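Fillwood Opens Its Doors on Fruit Handling, Asks Visitors to Hold the Applause

Aug 25, 2020 – Fillwood held its first open day on automated handling this week, and the company would like to keep expectations low. Guests watched staff move fruit on and off a plate with hand-held grippers. Fillwood is not announcing a product, a price or a partner.

"We have all sat through demos where everything works and then the thing never ships," said Olumide Fashola, who ran the sessions. "I would take a dull afternoon over a trick."

The work is part of Puvon, a project begun in April to find out if grips made by people can teach a machine anything useful. Fillwood set itself a target of 500 recorded grips and has reached 526. It makes no claim yet about what they are worth. 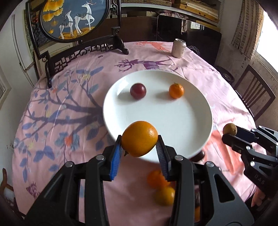 Krishnan, after sitting through two sessions, asked why a packing house should care, when a person with bare hands is faster and costs less to fix. Fashola agreed on the speed and said he had no figures on the cost.

Puvon will run for 3 more months. If the results don't hold up at a second site, Skorkberg, Fillwood says it will publish that too – and stop.

Visits for small groups of up to 4 can be booked through the Fillwood front desk.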